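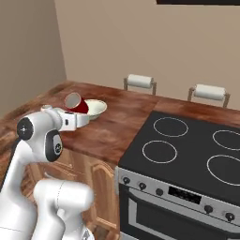
Glenys Hulme

Savcombe Shared Workshop, arm build group. Minutes, Tuesday, 7 pm start. Hefin Lougher chairing, me typing, so excuse gaps.

Last minutes: fine. One fix, the shoulder bracket is from Ranport, not Chowdhury. Agreed.

1. Money
Spent so far $1,885. Hefin wants a spare gripper motor, $104 plus shipping. Agreed, he orders. Controller board still on the wish list, no vote tonight.

2. Sim kitchen
Everything stays in the sim until the real arm has a working stop button. Hefin went through the bowl pickup. Main worry is the gripper coming in too near the rim.

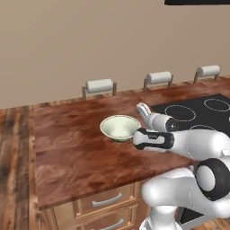 He wants a higher approach, then straight down. Some back and forth on whether slower would do the same job. Try both, 40 runs each, same start pose. Glenys to keep the log. Nobody to change the table height setting halfway thru this time please.

3. Sink layout
New test area for the cup and bowl. Hefin wants the start positions saved under proper names, the file called "test2 final new" is to go. Question about whether the arm base should move for this layout. Left open.
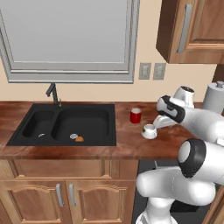 Sink layout, cup and small white bowl on the counter right of the sink.

4. Real arm
Wrist cover printed twice, warped both times. Third try at a lower bed temp. Cable for the elbow is too short, Glenys has a longer one at home and will bring it. Bench clamp borowed by the bike people, need it back. 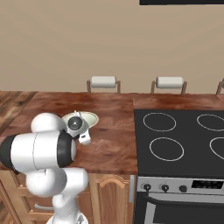
Zumard, our planner script, is at 3,335 lines and needs splitting up. Hefin takes the motion half, Glenys the settings and logging. Stove to go in as a keep-out zone, it's set in the same counter the bowl sits on and the planner has no idea it's there. Flat box over the four burner rings for now, fancier shape later if we need it. Also wants a check that the wrist stays clear of the wall.

5. Any other business
Key to the parts cupboard sticks. Oil.
Solder nearly out, Hefin to get some.

Closed 8:40. Next one same time, September dates to follow.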